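Red in one bin, yellow in the other

Small caps sort faster when the bins match them

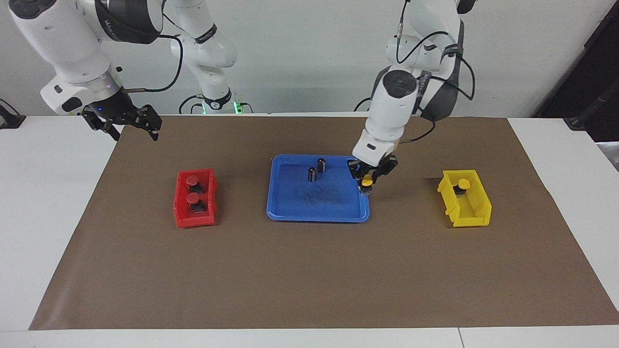
Red caps in the red bin, with the blue tray between it and the yellow one.

Sorting by colour is the cheapest way to manage small cylindrical items, and it needs very little equipment. Ivone Trindade, who lays out packing benches in Grendbridge, uses two plastic bins, a shallow tray and a sheet of brown paper.

The tray takes the unsorted stock. Its raised rim stops round items rolling off the bench, and 8 mm is enough for most sizes. Trindade sets it in the middle with a bin on either side, so that neither colour has the longer reach.

Open-fronted bins are preferable to closed boxes. The low lip lets the contents be checked from the front, and a wrong cap shows at once against the bin wall. Slanted sides also allow bins of one size to stack when empty.

The paper mat should cover the full working area and be taped at the corners. Replace it once it creases. Plain brown is better than a printed sheet, on which dark items are harder to pick out.

Arlindo Caldeira tried the layout at his Dralcombe stockroom in December with three colours. He found the third bin best placed behind the tray, though it lengthened the reach by 43 mm. For two colours he has kept the original arrangement.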